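Inside an Old Office Tower

On this page I collect views of a desktop tower with the side panel off. I bought it in January from Flores, a shop for used office machines, and I want to keep the parts.
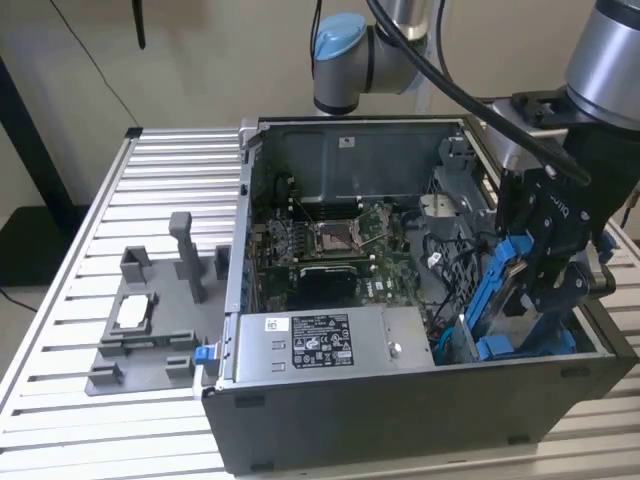

Maureen Marsden wrote to me that the blue plastic is the best thing in these old Dells, and that she keeps a box of it at home. I agree with her. The drive carriers are my favorite part also.

The socket has no processor in it. The lever and the metal bracket are still there, so please be careful with your fingers near the pins. 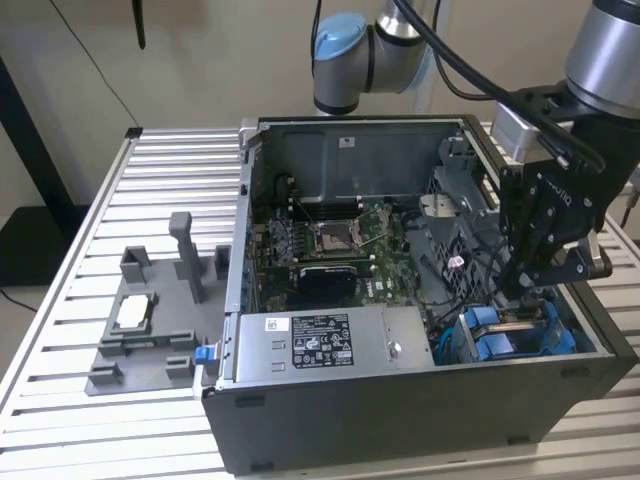 Power and Cables

The silver power supply takes much of the width of the case. Black cables go across the board, and I will put a label on each one before I pull it.
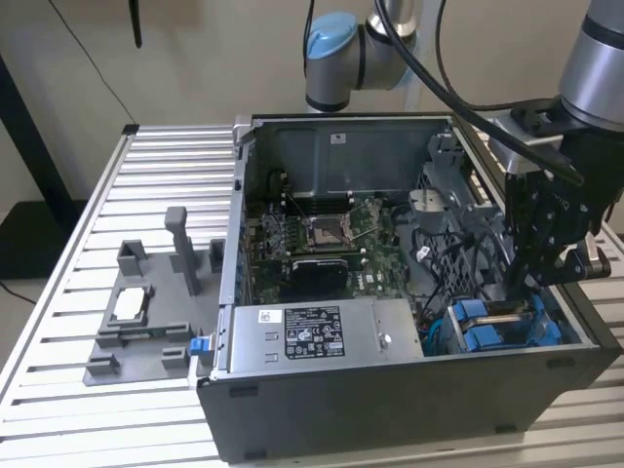
Drive cage with blue carriers, lower right.

Memory slots are the black rows near the socket.

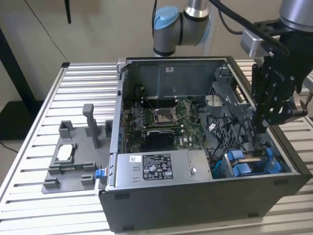
Tower on its side, blue release tab at left.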